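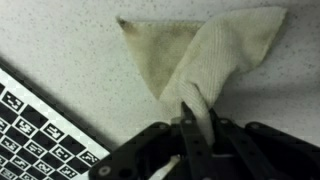 Un lecteur qui signe Ng m'a écrit en avril qu'un robot incapable de lâcher un torchon ne mérite pas une chronique, encore moins deux. Selon lui, on parle de sécurité quand il y a du sang, une brûlure, au moins une vitre cassée. Le reste serait du réglage, et les réglages se discutent à l'atelier.

Je comprends cette position et je l'ai partagée longtemps. Je voudrais expliquer pourquoi je ne la partage plus.

Rappelons les faits, pour ceux qui n'ont pas lu ma première chronique. À l'atelier de Sisstead, nous apprenons à un bras à ramasser et à plier du linge de cuisine. Le programme de pliage s'appelle Irero. Pendant l'essai 1623, la pince s'est refermée sur un torchon et le logiciel a enregistré une prise vide. Pour Irero, il n'y avait rien entre les doigts. Il a donc fait ce qu'on lui avait appris à faire quand il n'y a rien : serrer un peu plus, puis recommencer. Il a recommencé pendant 19 minutes, avant qu'une personne revenue de sa pause n'appuie sur l'arrêt.

Le tissu, une fois pincé, devient une sorte de corde. On le voit bien sur la photo : sous les deux pans du torchon, il ne reste entre les doigts noirs qu'une torsade étroite. Or notre seuil de détection avait été choisi avec un linge plié en plusieurs couches, bien plat, bien épais. La torsade était plus mince que le seuil. La machine tenait et croyait ne pas tenir.

C'est cette phrase qui me gêne, et je l'ai répétée à beaucoup de collègues. Une machine qui laisse tomber un objet commet une erreur que tout le monde entend. Une machine qui tient sans le savoir peut tirer, tourner, partir vers une autre position avec ce qu'elle tient. Avec un torchon, le dommage est petit. Avec une manche, je préfère ne pas faire le calcul, mais il faut bien que quelqu'un le fasse.

On m'oppose souvent la force de la pince, qui est limitée. C'est vrai, et la limite a fonctionné. Mais la limite de force protège contre l'écrasement. Elle ne protège pas contre l'entraînement, et dans le dossier de Ramska, le fournisseur de notre cellule, ces deux risques sont traités dans le même paragraphe. Je l'ai relu deux fois, pensant que mon niveau de langue était en cause. Il ne l'était pas.

Il y a aussi la question du registre. L'essai 1623 y figure avec la mention « prise vide, sans conséquence ». Personne n'a menti : la mention est automatique et elle reprend l'état déclaré par Irero. Nous avons ainsi laissé le système en défaut rédiger lui-même le constat de son défaut. Si l'arrêt n'avait pas été pressé à la main, nous n'aurions aujourd'hui qu'une ligne tranquille parmi les autres.

Je demande des choses assez modestes. D'abord, que la prise soit confirmée par une seconde mesure, indépendante de l'écartement des doigts – la caméra est déjà là, elle regarde le tissu, on peut bien lui poser la question. Ensuite, que le nombre de tentatives soit limité à 2, après quoi le bras s'immobilise et appelle. On me dit que cela ralentira les essais. Oui, certainement. J'ai vu des journées entières perdues pour moins que cela, dans des ateliers très pressés.

Quant à l'argument du sang, il me semble qu'il se retourne contre ceux qui l'emploient. Attendre la blessure pour avoir le droit d'employer le mot sécurité, c'est accepter que la première alerte soit toujours payée par quelqu'un. Le torchon nous a donné la même information pour le prix d'un torchon.

Le seuil a été abaissé depuis. La règle des tentatives, elle, est encore « à l'étude », et la ligne du registre n'a pas été corrigée.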